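Two Grippers, One Laundry Pile
Project report, robotics lab elective
Eylül Kılıçarslan

So my project ended up being way more about fingertips than I planned! I went in wanting to compare two controllers, and then in November our second pair of grippers came in and I got completely sidetracked (my advisor was very patient about it).

The question was simple. We have a two-arm setup for folding clothes, and two sets of grippers that fit it: the Galtari, with hard narrow fingers, and the Collero, with wider fingers and a softer pad. Which one makes fewer mistakes on ordinary shirts?

I ran 207 folds in total, using the same 18 garments for both sets. A fold counted as a miss if a finger closed on nothing, grabbed two layers when it wanted one, or let go early. The Galtari missed a lot on thin cotton. It's great at getting under a hem, but once it has the cloth it pinches such a tiny spot that the fabric swings around and the fold lands crooked. The Collero held on much better, and I loved it for sleeves, but it's clumsy near a collar – the pads are so wide they push the collar before they grab it.

Then there were the buttons. I hadn't thought about buttons at all! A hard finger on a button slides right off, and the controller reads that as a good grip for a moment and starts lifting. I ended up going through 1,538 lines of log by hand to find out when that was happening, and I don't recommend it. Raising the force threshold helped with the Galtari and did nothing I could measure with the Collero.

The other big headache was getting both grippers to work close together in the middle of a shirt. The Võ planner keeps a safety gap between the arms, and with the wider Collero fingers it kept giving up and sending both arms home. I shrank the gap a little at a time and ran everything at low speed until it stopped complaining. Cables matter here too, so leave slack at the wrist but not enough to drag a sleeve along.

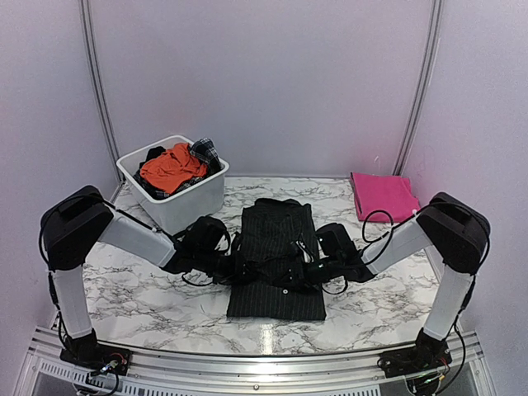
If I had another semester, I'd put one of each on the arms, Galtari on the left for hems and Collero on the right for holding, and run the same 18 garments again. I'd also start with the dark shirts, which gave me the most trouble when I was setting the grasp points.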